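4.2 Do cable holes keep desks clear?

Desk makers like to say that a hole in the top for cables leads to a tidier desk. We went into this part of the study with doubts, and we still have them. The claim rests largely on a survey by Milladance, in which owners rated their own desks. People who have just paid for a desk tend to rate it well. Effiong's earlier notes on shared offices raised the same objection, and we have not seen it answered.

Our own sample was 114 desks, of which 88 had at least one hole. We recorded what stood on each top, whether or not it had anything to do with cables. Figure 5 shows a desk from the Lindel group.

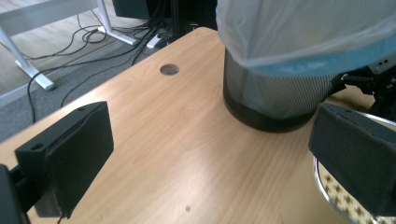

Figure 5. Light wooden desk with a small round grommet hole. A wastebasket and a round metal tray with a patterned lining are on the right.

The wastebasket matters here. Under the Milladance scoring, a desk loses points for cords and loose paper only, so a basket standing on the top costs nothing. We find that hard to accept. A basket takes up working space whatever the state of the wiring, and so does a tray. A score that ignores both may tell us something about cords, but it tells us little about how much of the desk a person can use.

We also question the way small marks were handled. The tiny dark spot near the bottom of Figure 5 could be entered as wear, as dirt, or left out, and the coding guide gives no rule for choosing. Two coders could follow the guide closely and still disagree. Abimbola Effiong recoded 50 desks with marks left out altogether, and the gap between desks with and without holes shrank to a level we would not want to defend.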